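November 5, 2022
By Ha-rang Noh

The Ginlow is a hand-held gripper for recording demonstrations. You hold it, you do the task yourself, and the camera on top records what the jaws do so that an arm can be trained on it later. We bought a pair in October to replace our old Miserside units, and I have used them most working days for a month.

Setup is quick. The fingers come fitted and the camera clips to its bracket with one thumbscrew. Pairing two units to the same controller took me 14 minutes, most of it spent finding the right page in the manual. Sang-wook Ko did the second pair for the other bench and had it done in nine, having read my notes first.

The trigger is the best part. It has a long, even pull and the jaws follow it closely, so small corrections near the end of a grasp feel natural. The Miserside had a dead patch in the first part of the travel and we all learned to squeeze past it, which then showed up in the recordings. The Ginlow has nothing like that.

The camera sits well back and both fingers stay in view when the jaws are open. I would rather lose a little of the table and keep the fingertips, so this suits me. It copes less well with white objects on a white table. Exposure drifts as the other operator's shadow moves, and pale edges can wash out on a bright bench.

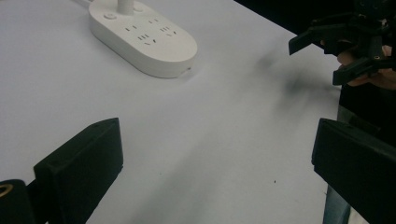

View from one Ginlow with the jaws open, power strip on the bench and the second unit held at right.

The fingers themselves are chunky. For mugs, boxes and plugs they are fine. For cables they are too blunt, and A-yeong Koo gave up on thin leads and went back to the narrow Hyun fingers, which need an adaptor. I hope Ginlow will sell a slimmer set.

Weight is acceptable for half an hour at a time. After that my wrist starts to complain – the body is heavier at the front than it should be. With one in each hand you notice it sooner.

We have logged over 3000 grasps across the pair. One finger screw worked loose and was tightened with the key supplied. The Bultar software we use for sorting the recordings read the files without any conversion.

I would buy them again for bench work with medium-sized objects. If most of your tasks involve cable or anything flat, try to borrow a pair before ordering.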